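Category: Members' list > Allotments, growing and general grumbling
Posted in June, 7.42am, by Otis Okafor

Subject: Re: Re: The marrow question, and the water bill

Morning all, 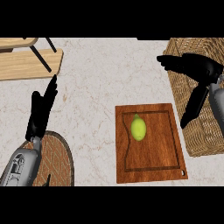

Roxana Avram wrote:

> Otis, before you send round another of your long ones, could we please settle the water? The meter at the Thaler end read 1,665 at the last bill and it now reads 2,076, and it has hardly been a heatwave. I am not accusing anyone. I would just like to know whether we have a leak or whether we have people leaving hoses running into their potatoes while they go home for lunch.
>
> Also, the show schedule says "fruit, one dish, to be displayed attractively". Last year that sentence caused more bad feeling than the hedge. Can we have it in plain words this time, including what counts as a dish?
>
> And the marrow class needs a weight limit or a length limit or some sort of limit. I had to share a table with that thing.
>
> Roxana

I have read this twice, once with tea and once without, and I agree with nearly all of it, which ought to worry us both.

Water first. The difference between those two readings is 411, and I did the sum on paper so nobody need write in. I walked the pipe from the Thaler gate to the bottom tap yesterday evening and found one joint weeping by the compost bays and one tap that turns off only if you lean on it and think of something sad. The joint I have wrapped. It is a bad wrapping, done in failing light by a man with a torch in his teeth, and it will hold until somebody competent looks at it. The tap needs a new washer. I have ordered a bag of them, as they don't seem to sell them singly to people with one tap.

Neither drip looks to me like enough to explain the bill. So I'd ask everyone, in the spirit of not accusing anyone, to stop leaving hoses running into their potatoes while they go home for lunch. Potatoes don't want it. If you must soak something, soak the beans, and stay and watch them. They're very restful.

Now the show. For newer members, this is our yearly match against Bundon, held in their hall because ours has the floor up. Bundon have won for longer than I care to work out. They say it's the soil. I say it's that they have two retired people per plot and a greenhouse you could park a bus in. Either way we go, we lose at onions, we eat their cake and we come home in a huff. I look forward to it from Christmas.

There are 17 classes this year and we have 44 plots, so in theory there's no excuse for turning up with a single tray of radishes, as we did for the salad section two years ago. The radishes were very good. They were also alone.

On wording, here is what I propose for the fruit class, and I'm open to offers:

"Fruit, one kind or mixed, grown by the exhibitor. To be shown on or in anything flat or shallow that the exhibitor owns or has permission to borrow. Boards, baskets, plates and trays all allowed. Leaves may be used underneath. No glitter."

The last bit is for one person and they know who they are.

I've left out "attractively". The word did us no good. Half the entrants took it to mean a doily and the other half took it as a personal remark, and the judge, poor soul, had to mark it out of five. Under my version the points go on the fruit: ripeness, condition, evenness, and taste if the judge is brave. If you want to put your gooseberries on the best china, go ahead, and carry it home yourself afterwards. I'm not being responsible for anyone's gravy boat again.

Marrows. Roxana would like a limit. I'd point out that the whole purpose of a marrow is to have no limit, as nobody has ever eaten a large one on purpose. But I did see the table, and I accept that it bowed. My suggestion is that anything which can't be carried in by its grower, unaided, in one trip, goes on the floor. It'll still be judged. It'll just be judged from above. This also deals with the wheelbarrow business, about which I've had three separate letters, one of them in green ink.

Jam and chutney stay as they are. Lids on, labels on, month of making on the label. "Last summer, I think" isn't a month.

There's a new class for the longest runner bean, given by Dimon, the seed people by the station, who are putting up a voucher. Beans will be measured straight, which means gently. If yours snaps while being straightened, the longer half counts, and I'm told this is a generous reading of the rules. Please don't glue them. Bundon check.

Transport: the Gusov van is ours for the day if someone will drive it. It pulls to the left and the radio plays one station, in which a man discusses tractors. I drove it last time and the tomatoes have never looked at me the same way since, so I'd be glad if somebody else took a turn. It holds a good deal if you pack the squashes low. Anything in a vase travels on a lap.

Entries to me or to Roxana on the usual slips, pushed under the shed door. The mice got at some of the slips last year, so fold them into a jar if you can find one with a lid. If you have heard nothing back from either of us, assume mice and try again.

One last thing – whoever borrowed the long-handled shears, the hedge is now at the height where Thaler's side can see it and we can't see over it. They've been very polite so far. I'd like the shears back before that wears off.

Otis
(plot by the weeping joint)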